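Jean Nisbet folds by hand. Leaflets, menus, church programs, anything. Her shop, Mok, is one room and a kettle, and when I get there she's already 801 sheets into the day. Cold tea. Radio on low.

"Grain first," she says. "Fold against it and it cracks. People dont listen."

She learned from Iona Cruickshank, over 30 years back, at a printer's called Kanance. Long gone now.
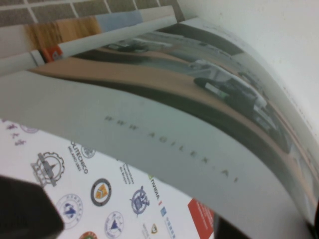
Pay was bad. "Terrible! But Iona fed us. Soup, every day."

Does she use a machine for the big jobs? "Sometimes. I send them to Sang." Sang Nghiêm, two streets over. They split the Christmas rush, and the arguing.

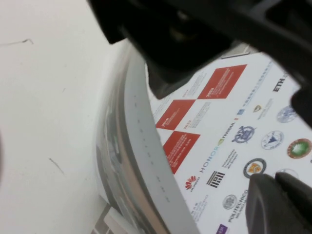 White printed sheet, curved.

I ask about her hands. A shrug. "Stiff by 4. I stop, I walk, I come back." She won't wear gloves, can't feel the edge thru them.

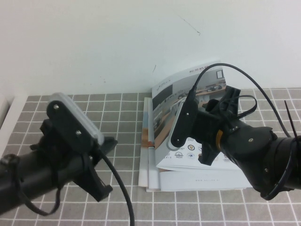

Gray mat with a white grid, against the wall.

She's teaching Chelsea Penrose now, mornings only. "She's fast. Too fast." Then the phone goes, a menu job, needed by July, and Jean is already reaching for a pen.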